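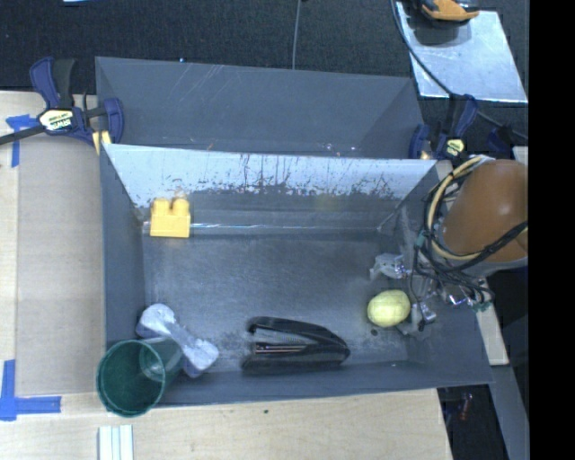 By March they had stopped calling it the trial.

Fiona Halliday had packed returns at Starnton for 12 years, and for the last two weeks she had stood next to the arm and watched it pick. It went down into the bin, closed its fingers, came up, swung over, let go. When it dropped something it went back down and tried again, with no change in its manner. She found that harder to take than if it had sulked.

"It's doing better than last week," said the man from Asatau. He was young and wore the company fleece indoors.

"Better at what?"

"Grasp rate."

"Which of the things?"

He looked at his tablet. "Overall."

She knew what overall meant. It meant balls and blocks. Balls and blocks went fine. Then somebody sent back a stapler, and the arm would nudge it along the wall, and nudge it again, and the little light would come on, and Fiona would reach over and pick it up herself. The light was her job now. There was a line for it on the new rota: Exception Handling, F. Halliday. She used to be Returns, and Returns had meant opening the parcel, reading the note if there was a note, deciding whether a thing could be sold again or had to go to Hartono for scrap. People wrote all sorts in the notes. The notes went through a scanner these days.

At ten past three the light came on and she cleared it. She wrote the time in a pocketbook, under the others.

"You don't need to do that," the young man said. "It logs itself."

"Does it log me?"

"How do you mean?"

"When I pick one up. Who gets that one?"

He had to think. She gave him credit for that. "It goes down as completed," he said finally.

"By it."

"By the cell. You're part of the cell."

She ate her sandwich in the loading bay with Innes MacRitchie, who had been the steward back when there were enough of them to need one. There had been 21 on the floor when he started. On this shift there were 5.

"They'll show a slide," Innes said. "They did it at Flinda, before they let my brother-in-law go. A thousand an hour, said the slide. It had a picture of a fellow with his feet up."

"Ours says 1,000 too."

"Same slide, then."

"He's not a bad lad, this one."

"They never are. Did you show him the book?"

"He saw it."

Innes peeled the lid off his yogurt and looked into it for a while. "My father used to say the machine was brought in to save his back," he said. "And it did save his back. He had a lovely straight back, sitting in the house."

A truck was reversing in. They moved their feet.

The slide came the next afternoon, in the break room with the blinds down. The manager read it aloud. The cell had run a full week with a completion rate that had everybody very excited, and going forward one operator would be able to look after three cells at once. Someone asked where the other operators would be. The manager said there would be opportunities.

Fiona had the pocketbook open on her knee. She had added up her column the night before at the kitchen table, then done it again in case she had it wrong. She put her hand up.

"Is that completed with me or without me?"

"I'm sorry?"

"The number. If I'd gone home on Monday morning and left it to get on, what would the number be?"

The manager turned to the young man in the fleece. He was looking at the pocketbook.

"We'd have to pull that out separately," he said.

"I've pulled it out," said Fiona, and she passed the book along the row.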